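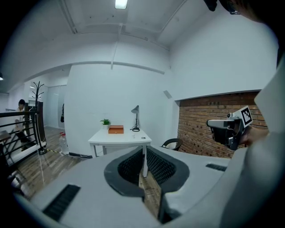 Unit 4: Collecting demonstrations with hand-held grippers

Course notes, Robot Learning from People
Wilma Martens, with lab sections led by Khôi Văn

Read these before the February lab. Bring a printed copy of the session sheet, and wear shoes you can stand in for a couple of hours.

4.1 Two ways to show a task

In Unit 3 you drove the Vallura arm by remote control. The operator moved a pair of handles, the arm followed, and the log held joint angles, gripper width and the camera video. Everything in that log was something the arm had done, so there was no question about whether it could do it. The price was speed. Most pairs needed several minutes to move one cup onto a saucer.

In this unit there is no arm during collection. You hold a gripper in each hand and do the task yourself. The camera on the gripper sees roughly what a camera on the robot's wrist would see later on, and the path of the gripper through the room is worked out from the video afterward. Collection is much faster and can be done in any room you can carry the grippers into. What you lose is the guarantee. A person can reach places and turn corners that the arm can't, and some of your episodes will be thrown out for that reason alone.

4.2 What gets recorded

For each hand we keep:

Wide-angle video from the camera on the gripper
Motion sensor readings
Finger opening, estimated from the video
The gripper's position and direction over time, computed after the session

The fourth item is where most failures come from. The tracking software looks for fixed points in the room – brick joints, the corners of a desk, a ceiling light, the edge of a railing – and works out how the camera moved against them. A blank white wall gives it very little. If you fill the view with one for more than a moment, expect a gap.

The lens is a fisheye, so straight lines near the rim come out bent. Don't correct this before you hand in your files. The training code expects the raw view, and last year two groups lost a day undoing their own corrections.

4.3 Where the two hands are

Each camera can be tracked by itself, but a two-handed task also needs the distance between the hands. The square black-and-white marker on top of a gripper helps with this. When one camera has the other gripper's marker in view, the software gets a direct reading of where that gripper is and which way it points. It doesn't need this reading all the time. A clear view at the start of an episode and now and then during it is enough.

Keep fingers, sleeves and tape off the marker. The white border matters as much as the black blocks inside it. If the border is covered or dirty, detection drops off quickly. Glare does the same, so tilt the gripper a little if a ceiling light is reflecting off the print.

4.4 Mapping the room

Before the first episode, one person makes a mapping video. Every later episode is placed on this map, so a poor one spoils the whole session.

1. Put the furniture and objects where they will be for the first episode.

2. Start recording and stand still for 6 seconds.

3. Walk slowly around the work area. Move sideways as you turn. Turning on one spot gives the software almost no sense of depth.

4. Pass over the desk at two heights, one near your chest and one near your waist.

5. Finish close to where you started, facing the same way, and stop recording.

Other people may be in the room, but ask them to stay put until the mapping video is done. Moving people give false fixed points. Once the map is made, leave the large furniture alone. Small objects on the desk can be moved as often as the task calls for.

4.5 Recording an episode

Raise both grippers in front of you, with at least one marker facing the other camera. Pause for a second. Do the task at about half your normal speed, bring both grippers back to the raised position, and stop.

Don't use a free finger to steady an object. Don't push with your wrist or forearm. The robot has only the gripper, and a demonstration that depends on anything else teaches it something it can't repeat.

If you drop an object, keep recording, pick it up with the gripper, and finish. Mark the episode R (recovery) on the sheet. If you pick it up by hand, mark it X and start again.

4.6 How much will survive

Khôi's section collected 276 episodes on the Citilby sorting task last term. Of these, 54 were dropped: most for lost tracking, the rest because the path went outside the arm's reach. The lost ones came mainly from fast turns toward bare wall. Plan your session with this in mind and collect more than the assignment asks for.

4.7 Lab assignment

Work in pairs. Choose one task from the Clornari list and record at least 8 usable episodes per person. Swap roles halfway through. The partner who isn't recording keeps the session sheet and watches the markers.

Hand in the raw video, the mapping video, the session sheet, and one page comparing this method with your Unit 3 remote control session. On that page, answer the following:

Which parts of the task were easier with the grippers in your hands?
Did you make any movement that the Vallura arm would have trouble with?
Where did tracking fail, and what was the camera facing at the time?

Reading for next time: the Hồ chapter in the course pack, first two sections. Skip the proof.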